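Clear Bins, One Month In
Gallery / Storage / August

I don't believe in clear bins. I have said so on this site before, and people wrote in to tell me I was wrong, and a few of them were quite polite about it. Kamol Petchrat offered to lend me two from the Clenar range if I would stop complaining for a month. I took them. What follows is the small-bottle part of the test: vitamins, pill bottles, the little tubs that roll to the back of a cabinet and stay there until they expire.

The claim on the Clorno shop page is that seeing your things makes you put them away. I would like to know who was asked. I can see the dishes in my sink perfectly well.

The starting point

My bathroom cabinet holds small bottles on two shelves, and the upper one is too shallow for anything with a wide cap. Before the bins I used a shoebox with the lid torn off. It cost nothing and it did the job, apart from one corner that went soft.

Getting them out of the cabinet

Every organizing guide tells you to take everything out first. Fine. Do it on a table you can walk away from, though, and leave the bins at the back so you have the front to spread out on. I read labels as I went and found a cough tablet older than my car.

Sorting by size or by use

Rilley, the guide that came folded inside the packaging, says to sort by use. I tried it. Tall bottles ended up next to short ones and I lost the short ones again. Sorting by height looks sillier and works better for me. Kamol disagrees and keeps his by time of day, morning in one bin and evening in the other, which I admit suits a person who takes things on schedule.
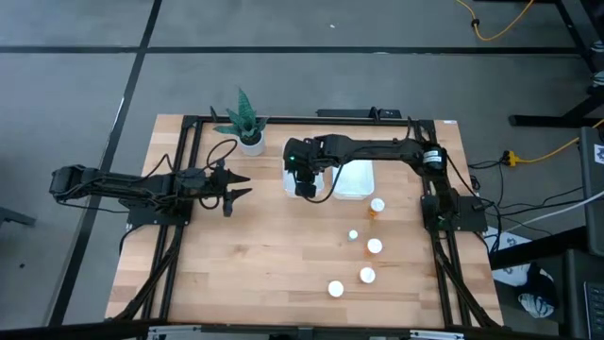

I still think two bins is one too many for this job. The second always turns into the place for whatever didn't deserve a decision, and by the end of the month mine held a thermometer case, a button and a receipt for 861 baht from a pharmacy in Phuthong. None of that is storage. It's a junk drawer with see-through sides.

After a month

They wipe clean, I'll give them that. The shoebox never did. They also slide on a painted shelf unless you put something under them, and the page that sells them says nothing about it.

Would I buy a pair? At the shop price, no. Clorno says it has 4,000 happy customers, and I would like to see the cabinets of the ones who stopped answering email. I kept one bin for the tall bottles and gave the other back to Kamol, with the button still in it.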